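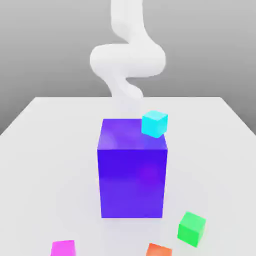 Vol. 83, p. 600

Dremen open day

The Dremen open day is a yearly visitors' day at the Dremen robotics lab, where the public gets to wander in, poke around and ask the staff whatever comes to mind. It's held each January. I've written most of the entries on lab visits in this volume, and I'll admit up front that this one is my favorite, so forgive me if I gush a bit. The day is best known for its block demonstration, which is run in simulation on a big wall screen (the real arms live upstairs, and visitors see those afterward, behind glass).

Background

The lab started letting people in when it was still sharing a floor with Zukedska, a small company that made sorting software for warehouses. Emil Berchtold, who ran the first few visits, told me they began as a way to get the neighbors to stop asking what all the boxes in the hallway were. He'd put a chair by the door, make a pot of coffee and show one program on one monitor. People kept coming! By the time Zukedska moved out, the open day had its own room, its own sign and a line down the stairs. The guest book for the most recent one I attended lists 2,656 names, and I know for a fact that I forgot to sign.

The block demonstration

This is the part everybody goes for. The program is called Prarnura, and it puts a simulated arm at a plain white table with a tall purple box standing on it and small cubes in different colors. When I got a good look at the screen, a cyan cube was up on top of the box at the back right corner, with the white arm curling down right beside it, and green, magenta and orange ones were down on the table toward the front.

The usual task is to get a cube of a given color up on the box, or back down again. A visitor calls out a color, a staff member types it in, and off it goes. It sounds like nothing much. But stand there for ten minutes and you'll find yourself leaning sideways along with the arm, I promise.

What surprises most people is the look of the arm. It's a smooth white tube, no joints or bolts showing, and it bends in a huge fat S like a swan that has changed its mind. I asked Mayu Noguchi about it (she looks after Prarnura and is very patient with people like me). The drawing is kept simple on purpose, she said, so that the program runs fast enough to try the same move over and over. The practice counter in the corner of the room stood at 3,927 tries when I walked in. She also told me that the height of the box is the hard part. Reaching down to a table is one thing, but setting a cube near an edge up high leaves very little room to be sloppy, and a cube that lands too far over will simply tip off.

Somebody's kid asked whether the arm minds when it drops one. Mayu thought about it for a good while and said the program does lose points, so maybe, a little.

Visitor controls

After the demonstration, visitors can steer the simulated arm themselves from two desks at the side. There's a knob for height, a stick for everything else and a big button for letting go. I was terrible at it. I knocked the magenta cube clear off the table on my first turn and then couldn't work out which way was left, because the picture faces you and the stick doesn't care. Emil says this is normal and that the older visitors tend to do better than the teenagers, mostly by going slower. Turns are short and there's always a line, so go early if you want a second one.

The Arai room

Upstairs, the Arai room holds the real arms. Visitors go up in small groups and the talk there is shorter and more technical, with a good deal about motors and cables. There is a window seat at the back, which is where I'd tell anyone with tired feet to head first.

Practical notes

Doors open at 10 a.m. and the block demonstration repeats through the day until 4 p.m. Coats go on the rack by the stairs. The coffee is still Emil's, it is still very strong, and the cookies are gone by noon.

See also: Prarnura; Simulated arms; Zukedska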